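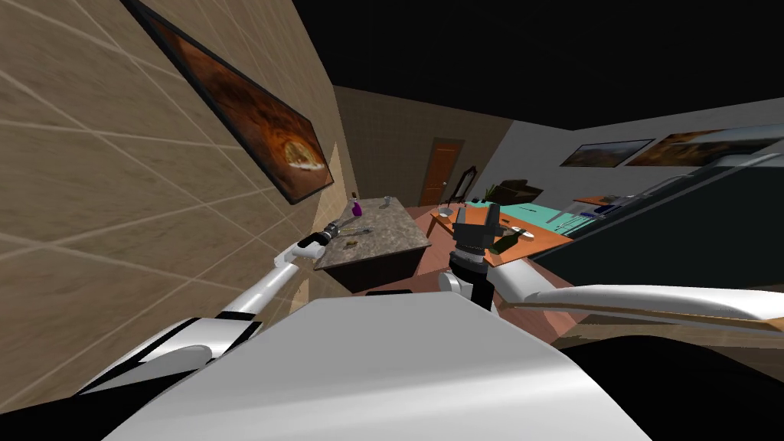 Pravesh Ngubane thinks I should have called this chapter "Who Moved the Knife?" and left it at that. His complaint, sent to me in the margins of an early draft, was that students come to safety standards expecting a list of numbers to memorize, and that they'd learn far more by spending an afternoon arguing over one kitchen counter. I kept my own title, but I stole his afternoon, and you'll be doing that arguing yourself before the chapter is over.

Chapter 7
House Rules: Safe Practice for Two-Armed Robots in the Home

So let's talk about kitchens. In the last chapter we were still on the factory floor, where the rules are old, well worn and (I'll admit it) kind of comforting. There's a fence. There's a gate in the fence, and when you open the gate the machine stops. I learned my trade in 1998 at a packaging plant in Bivelthorpe, and the safety training there took one morning. Stay out of the cell, lock the power off before you go in, carry your own key. I could recite it today!

Now take the fence away. Put the machine on the same floor as the sofa, give it two arms and a granite counter to work at, and ask it to tidy up before dinner. Which of those factory rules still help you? More than you'd guess, but nearly all of them need rewriting, and the rewriting is what this chapter is about.

7.1 Start with the room

Most people who are new to this begin with the robot. They want to know how fast it moves and how hard it can squeeze, and they fill two pages with that before they've written a word about the place it works in. I did the same for years. My advice is to go the other way around and begin with the room, on paper, with the robot left out of it.

Look at the simulated apartment that opens the chapter. Island, table, bed and door all share one open space, and for our purposes that makes it one work area. A person could come through that door at any time. A person could be asleep in that bed. Somebody could be sitting in the armchair with a book and then decide to get up. None of this shows up on the robot's data sheet, and all of it belongs in your risk assessment (we'll build one line by line in Section 7.4, so don't panic if you've never written one).

Then come the objects. Glass on a counter is a breakage hazard. A bottle lying on its side can roll. A knife lying out on a table is a hazard whether or not the robot ever goes near it, and your assessment has to say what the robot does when it finds one. Does it leave it? Report it? Pick it up, and if so, by which end, and which way does the blade point while the arm is moving? I've sat in meetings where that last question took up most of the day, and I don't think a minute of it was wasted.

7.2 Two arms, one rule book

A single arm has one reach to worry about. With two you've got the left reach, the right reach and the patch where they overlap, and that overlap deserves a section of its own in your notes. Things get pinched there. One arm can also hide what the other one is doing, both from a person standing nearby and from the robot's own sensors.

At Drakbridge, where I taught a short course for several summers, we used a house rule that I still like: if one gripper is holding something sharp, hot or breakable, the other arm either helps with that object or stays still. It's crude. Students grumbled that it made every job slower, and they were right, it did. They also had to come up with a better rule before I'd let them drop it, and the ones who managed it wrote the best reports I've ever graded.

We tested those rules in simulation before we let anyone near hardware. The practice model was called Ornia, and our minimum was 2000 simulated runs of a task with every stop, bump and dropped object logged. Please don't read that number as a standard! It was our number, for our tasks, and it only meant something next to the log. A simulator will happily let you repeat a bad assumption all night long. If your virtual person always walks in through the door at the same calm pace, you've tested for exactly one kind of person.

7.3 Words you'll need

A few terms will come up over and over, so let's pin them down early.

Hazard: anything that could cause harm. The knife is a hazard.

Risk: how bad the harm could be, taken together with how likely it is. The knife in a closed drawer and the knife in a moving gripper are the same hazard with very different risks.

Safeguard: whatever you put in place to bring the risk down. It might be a speed limit, a soft cover, a sensor or a rule about where the robot may not go.

Residual risk: what's left over after the safeguards. It's never zero, and a report that claims zero goes straight back to its author with my initials on it.

Protective stop: a stop the system makes by itself because some limit has been crossed. Keep it separate in your mind from an emergency stop, which a person sets off. Mixing these two up is the most common mistake on the Van der Merwe worksheets at the back of this book, and I've seen working engineers do it too.

Before you go on

Get a sheet of paper and draw the room from the opening picture as seen from overhead, as best you can. Mark where you think the robot's arms could reach, and be generous. Then draw the path of a person walking from the door to the island. Wherever the two cross, write down what the robot ought to be doing at that moment, and how the person would know it.

Keep the sheet. You'll correct it twice, once after Section 7.4 and again when we get to pets.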